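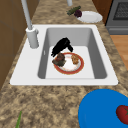
September, late evening

I came home after eight and ate bread standing up, so this will not be a very elegant entry. But I promised myself to write down the weeks of the Trenidlow building while they are still fresh, and today was a big one.

The town planning office has finally given the answer about the fourth floor. We may build it, but it must be set back from the street side, so that people walking on the pavement do not see it. I think I should write "sidewalk." Donnie corrects me on this every time, although he is from Scotland himself and says pavement when he forgets.

So we keep 4 floors, and we lose a strip of office space along the front. Donnie Imrie was already calculating before I had finished reading the letter aloud. He wanted 3000 square meters to rent and now he will have less. He did not shout. He became very polite, and for me this is more difficult than shouting. I told him that the strip can become a terrace and that tenants like a terrace. He asked me which tenants. I had no good answer and I said "the ones on the fourth floor," and then Catriona laughed and it was a little better.

Catriona MacKinnon has done the structure for all of his buildings, and I am learning a lot from her. In the afternoon we sat together with the sections. If the top floor moves back, the columns at the front stop one level lower, and the new facade line stands on a slab where there is no beam. She drew a transfer beam with a soft pencil, looked at it, and erased it. Then she drew it again, deeper. It will cost us ceiling height on the third floor, exactly where the air ducts want to pass. I must call the mechanical people tomorrow, before they hear it from another person.

Note for myself: drawing 534 still shows the old roof edge. It went out to two contractors. Send the new one and write clearly that the old one is not valid anymore.
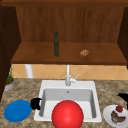
At lunch I walked to the site with Ruairi Mackay. The fence is up, and one side of the old warehouse is already down. It was sad for me to see the brick in heaps, more than I expected. I measured that warehouse myself in the winter, with frozen fingers, and I knew it quite well. Ruairi says that the good bricks will be cleaned and used for the courtyard wall. I want to believe him, but I have seen this promise on other jobs, and the bricks went away on a truck. I will write it in the minutes so that it exists on paper.

He also told me that Grilari wants the corner unit on the ground floor. Until now it was only a rumor. They ask for their own entrance and for 70 seats, and they need an extraction duct that goes up through the whole building to the roof. Of course it would pass through the nicest office on every floor. I made a small sketch with the duct next to the elevator shaft, and I believe it can work if we turn the stairs. I did not show it to anybody yet. I want to sleep first.

Josefien De Smet wrote from Ghent. Her library is open, and she sent me a long letter about the opening, the speeches, and the rain that came in at one door. She asks if I am still happy here. I read this question three times on the bus. I think yes. I am tired, and my English is slow in meetings, and when two people argue fast I lose the thread and nod like a donkey. But today in the meeting I explained the setback to six people without looking at my notes, and they understood me.

I have to answer her this weekend, with a proper letter.

Nazmiye Karaca called while I was washing my cup. She wants to know if I take the second half of her lectures in spring, the part about office buildings and daylight. I said I would think. I already know that I will say yes, and then I will complain until April.

Tomorrow: mechanical people, drawing 534, the stairs. Buy milk. Ask Catriona for the depth of the beam in writing.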